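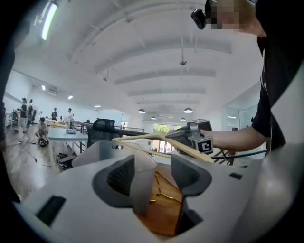 Unit 14: Wooden hangers - sorting and storage

These notes accompany the Wutov course on garment handling and cover the plain wooden hanger only. Padded and clip hangers are dealt with in a later unit.

14.1 Terms

Shoulder: either of the two sloping arms. Hook: the curved metal part, fixed at the apex. Bar: the horizontal member joining the shoulder ends, where fitted. Drop: the vertical distance from the apex to the line of the shoulder ends.

14.2 Inspection

Hold the hanger at one end and sight along it. A twisted shoulder shows as one arm rising above the other. Run a thumb along both edges and set aside any piece that catches. Turn the hook through a full circle; it should move stiffly and not lift out.

14.3 Laying out

Work on a clear table at standing height. A bin is kept at one side of the top and hangers are laid flat beside it, one at a time, before they go in. Hooks should all point the same way - mixed hooks are the usual cause of tangling.

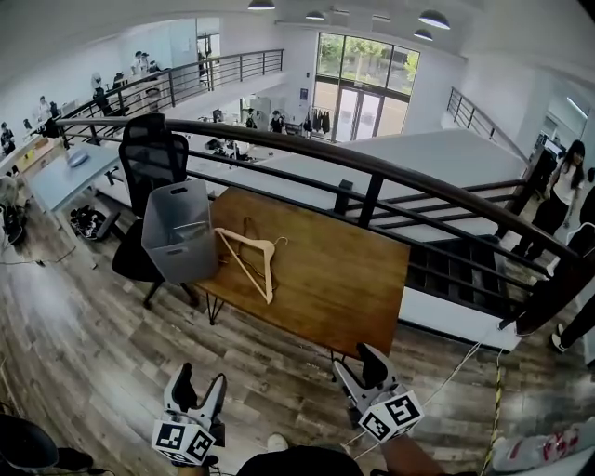
Photo: Lostthorpe course archive

14.4 Filling the bin

Place the first hanger on its long side, hook uppermost, and stack the rest against it. Alternate stacking saves space but slows removal, and is not used at Lostthorpe. Leave the handle slots clear. The Carrilho store holds 343 hangers in this way, with some 100 kept back for repair.

14.5 Exercise

Sort one mixed batch by drop, then by hook direction. Record rejects under three headings: twist, rough edge, loose hook. Bring the sheet to the October session.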